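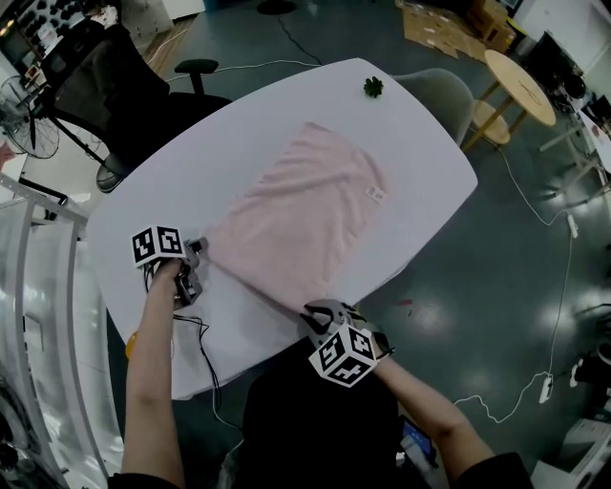
How long before a visitor can fold something with the grippers?
Most get a passable fold inside 15 minutes, if somebody shows the corner pinch first and then lets go of their elbow.

April, open day, written up same evening. Feet hurt.

Doors 9 am. First group early, we were still taping cables. Signup sheet went to 30 and stopped there, walk-ins got squeezed in between slots. Trallora people came as one big group and wanted everything at once — next time split them at the door.

Folding table notes:
- Start people on the flat cloth. Tried the long sleeve shirt in the first slot, bad idea, sleeves everywhere, put it back in the bin.
- Grip near the corner, not on it. If they pinch right at the tip it slides out on the lift.
- Everybody squeezes too hard. Say "like a potato chip". Works better than any explanation about force.
- Keep the marker cubes turned toward the camera. Tall visitors roll their wrists in and we lose tracking on one side. Check after each person, takes a second.
- Cable drags on the cloth when left hand crosses over. Need a clip or a sleeve loop. Had this on the list since the Cikach demo and still havent done it.

Session 666 got logged during the second slot, someone spotted the number on the counter and took a photo of it. File is fine. Don't rename it please.

Lost one slot to the recorder. It said it was writing, folder was empty. Restart fixed it. Cause unknown, check disk settings before anything else tommorow.

Afternoon was looser. Visitors drifting between the shelves and the tables, lots of sitting down and looking at phones between slots. We need something for the waiting ones to do — a sheet, a looping video, anything.
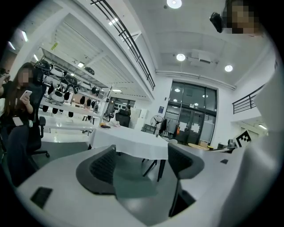 One of the Trallora group told me the waiting was the weak part, that she would have stayed longer if there had been a screen with what the grippers were recording, and that watching a stranger fold a towel is interesting exactly once. Fair. She also asked whether the recordings could train an arm from a different maker. Told her in principle, with work on the gripper side, and that we have only tried it on the Drerard arm so far.

Other questions that came up more than once:
- Does it learn while I do it (no, training is later, offline)
- Why towels (cheap, soft, hard enough)
- Do the dogs fold (no)
- Are left handed people a problem. Didn't have a good answer. Look at how the sessions split.

Au sent nobody in the end. Leftover badges with their name in the drawer under the printer.

To do:
cable clip, both sides
screen mirrored to the waiting area
recorder — alarm if folder stays empty
shorter intro, mine ran long in every slot
wash cloths
send thank you note to Trallora, include link to the slides, fix slide 9 first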